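Small Craft Handling, Evening Course
Handout 4: Trim, load and the planing hull
Updated 05/05/2019

Please read this handout before we go to the water at Tatton. The first part repeats what was said in the classroom, and the second part is new.

1. What we mean by trim

Trim is the angle of the boat along its length, when we look at it from the side. If the bow is too high, we say the boat is trimmed by the stern. If the bow is pushed down, it is trimmed by the bow. Do not mix this up with list, which is a lean to one side and has a different cure.

A planing hull changes its trim as it gains speed. At slow speed it sits in the water like any other hull and pushes the water away. When more power is given, the bow rises and the driver may lose the view ahead for a short time. After this the hull climbs over its own bow wave and the bow comes down again. We call this "coming onto the plane". The time with the high bow should be kept short.

2. Weight and where it sits

Our training boat, the Mastuton, weighs 2,365 pounds without people and fuel. Every person who steps in changes the balance, and two heavy persons on the rear bench will change it very much. In the last course we moved one passenger of 265 pounds from the rear bench to the bow seat, and the boat came onto the plane almost 10 seconds earlier with the same throttle.

Remember also the things which are not persons. An anchor, a full cooler, a spare battery and the water in the bilge are all load. Loose things will slide to the stern when the bow rises, so they must be tied or put in a locker before departure. 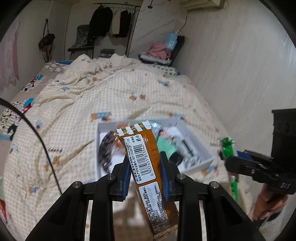 Padmavathi Raju asked during the Bistham session whether it would be simpler to put all the weight forward and forget the matter. It would not. With too much weight forward the bow digs into the water, the steering becomes nervous, and in a following sea the boat can turn sideways by itself. This is called bow steering and it happens quickly.

3. Using the engine trim

The trim switch on the throttle lever moves the drive in or out.

Drive in (down): the bow goes down. Use it for starting and for short, steep waves.
Drive out (up): the bow goes up. Use it only when the boat is already planing in calm water.

If the drive is too far out, the boat begins to hop like a rocking horse. We call this porpoising. Bring the drive in a little, in small touches, until it stops. If the propeller begins to race and the boat does not go faster, the drive is also too far out. Before a sharp turn, always bring the drive in.

4. Exercise on the water

Each student makes 2 runs from the Moreira buoy to the fuel dock, the first with passengers aft and the second with passengers spread evenly. Passengers change their places only when the engine is in neutral. Write down the engine speed at which the bow comes down, and bring your notes to the next class.

Life jackets must be closed before we leave the dock, and the driver wears the kill cord during the whole exercise.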